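## 6. Sorting and bagging produce

Most storage guides promise that the right bag will keep everything crisp for weeks. I don't believe it, and Ivar Wallin, who wrote the first version of this section for the Heywood kitchen, didn't either. What follows is what we kept after a December of trying the usual advice. If you own the Stirville shelf set, read section 7 first, as the shelf heights decide how big a basket you can use.

### 6.1 What to set out

- Zip-top bags, clear, with a label area
- One open basket with holes in the sides
- A shallow tray with compartments for small items
- A marker that writes on plastic (test it, whatever the packet claims)

### 6.2 Opening and labeling a bag

1. Lay the bag flat and write on the label before anything goes in. Writing over a lumpy bag gives you a label you can't read on Thursday.
2. Hold the bag by its mouth and part the two strips of the zipper. Don't pull on the body of the bag.
3. Run a finger along the inside of the seal. Crumbs in the track are the usual cause of a bag that "won't close."
4. Stand the bag up if it will stand. Many won't, in spite of the picture on the box.
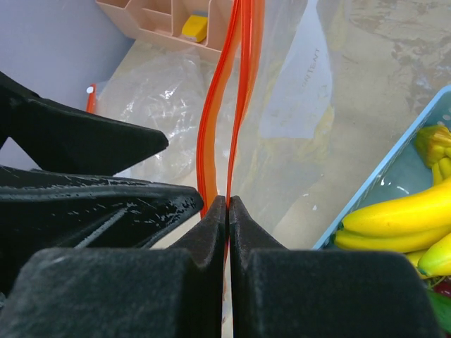 *Fig. 6-1. Zip-top bag with orange-red seal and a "CONTENT" label area. Basket at right.*

**Note:** Colored seals are sold as easier to see. Fair enough, but color tells you nothing about whether the bag is shut. Press along the full length and check both ends.

### 6.3 What goes where

5. Put whole fruit with thick skin in the basket. It doesn't need a bag, and I have yet to see a good argument for giving it one.
6. Keep cut fruit in a closed bag in the refrigerator. Squeeze out the air with the flat of your hand. The drinking-straw trick is a lot of fuss for very little.
7. Keep long vegetables whole until you need them. If one is longer than the bag, leave it out of the bag. Bending it to fit will split it, and cutting it early gives you a wet end to deal with.
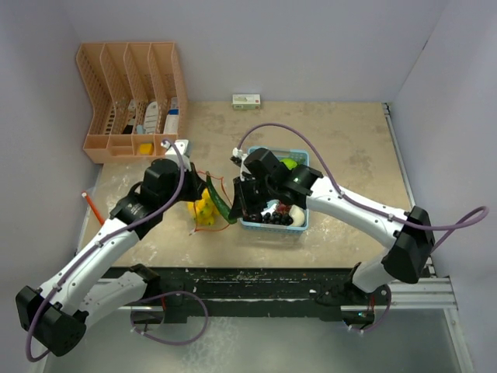

Cucumbers are where the advice gets silly. Wrap them, don't wrap them, stand them in water, keep them away from bananas. We tried the Etent method, with a paper towel around each one, and went through 46 towels before giving up. A whole cucumber on the refrigerator's top shelf did as well as the wrapped ones, at least in our kitchen. Yours may run colder.

**Caution:** Do not seal fruit or vegetables that are still wet from rinsing. Dry them first. If you see drops on the inside of a bag later, open it, wipe it and look for soft spots.

### 6.4 Clearing up

8. Shake out unused bags and flatten them. Crumpled ones go back in the drawer only if the seal still closes.
9. Wash the basket in warm water and let it drain upside down. Stains come off with a soft brush.
10. Wipe the tabletop last. A mottled surface hides spills well, so go by feel.

**Note on reuse:** The Brovstead leaflet says a bag can be washed and reused many times. Possibly. Ours leaked at the corners long before that, so we now fill each washed bag with water and hold it over the sink. If it drips, throw it out. Never reuse a bag that has held raw meat.

Replacement baskets are listed on page 103.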